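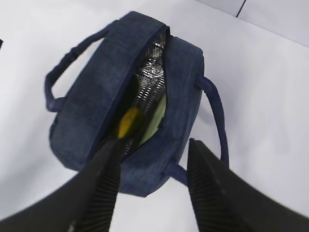 4.2 What the lining does and does not do

Most of the claims made for insulated lunch bags rest on the foil. Sellers point to the shiny inside as if it settled the matter, and several of the parents we spoke to did the same. We were less sure. A thin reflective layer can slow heat that arrives as radiation, but a lunch carried to school in May is warmed mainly by the air that gets in and by whatever the bag is leaning against. In Ovulero (2016) the foil was credited with nearly all of the benefit, yet the bags in that study were kept shut from start to finish. Bags in daily use are not kept shut.

Figure 3. Soft-sided lunch bag in heathered navy fabric, unzipped along the top. The silver lining shows in the opening, with a yellow item and a pale green item inside.

The bag in Figure 3 is of the common type. With the zipper undone the two halves of the top part along the middle, and the lining is exposed to room air through the gap. Whatever the padding in the walls may be worth, it has no say in what goes on at the top. Our diaries suggest that this happens often. Families in the Clukach group were asked to note each opening between packing and lunch, and the median was 2. We suspect the true figure is higher, as a child who takes a quick look for the fruit is unlikely to write it down.

How the bag is filled may matter more than how it is made. Pugh and Jener both advise packing tightly, on the grounds that a full bag holds its temperature better than a half-empty one. This is plausible where the contents start cold. It is much less so for the lunches in our sample, where fruit usually went in straight from the bowl and the lidded container came straight from the counter. Packing room-temperature food tightly gives you a tight bag of room-temperature food. Only 7 of the 200 diary entries mention an ice pack at all, and in 2 of those it had been left in the freezer.

There is also the question of softness. Soft bags are sold as easy to carry and easy to store, and we have no quarrel with that. Koppel's further claim, that a soft bag "hugs" its contents and so keeps out warm air, has not been tested by her or by anyone else we could find. Padded panels crease and lean once the zipper is open - they do not close over the food by themselves. Ruddock and Sayce reported fewer bruised bananas in soft bags than in hard boxes, but they did not record how full either kind was, and a banana with room to roll will bruise in anything.

We therefore treat the word "insulated" in what follows as a label used by sellers, and make no assumption that a bag so described was working as one.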